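Search this site Enter keywords Go

Keeping on top of home health supplies

Blood pressure cuffs, test strips, pill organizers and thermometers tend to end up in three or four different drawers. Pick one spot and keep everything there. A bedroom closet shelf works well. The bathroom cabinet gets too steamy for most test kits, and strips that have taken in moisture can give a wrong reading.
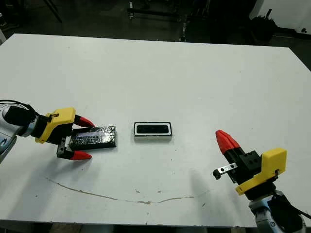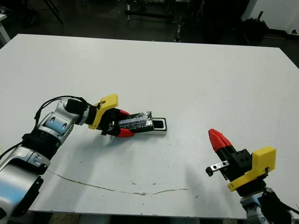

Start by taking everything out and checking the dates. Expired strips go in the trash. Expired medicine goes back to a pharmacy that takes it, or in the drop box if your town has one. Brulimbridge has one inside the main library entrance, open until 8 p.m.

Write the opening date on every bottle of strips or test solution with a permanent marker. Many are only good for a set time once the seal is broken, whatever the date printed on the box. The leaflet will tell you how long. Keep strips in the container they came in and snap the lid shut right after you take one.

Blood pressure cuffs. Wipe the cuff with a barely damp cloth and a drop of dish soap, then let it air dry. Don't put it in the washer unless the manual says so. Roll it loosely - a tight fold will crease the bladder inside and in time it leaks. Take the batteries out if you won't be using the monitor for a month or more. My Trirnen monitor stores 100 readings and then starts writing over the oldest, so I copy mine into a notebook before each checkup.

Thermometers. Clean the tip with rubbing alcohol before and after use and let it dry before it goes back in the case.

Pill organizers. Empty them completely, wash in warm soapy water, and leave the lids open overnight. Any damp left in the corners will ruin tablets. Fill the organizer at the same time each week, in good light, with the medicine list next to you.

Sharps. Use a proper container or a heavy detergent bottle with a screw cap, labeled. Stop when it is three-quarters full and tape the cap down. Check your local rules before putting it out with the trash.

Tape a card inside the closet door with the name and size of each thing you reorder. I buy lancets in boxes of 100 and order again when I'm down to 2 weeks' worth - October is when I also replace all the batteries.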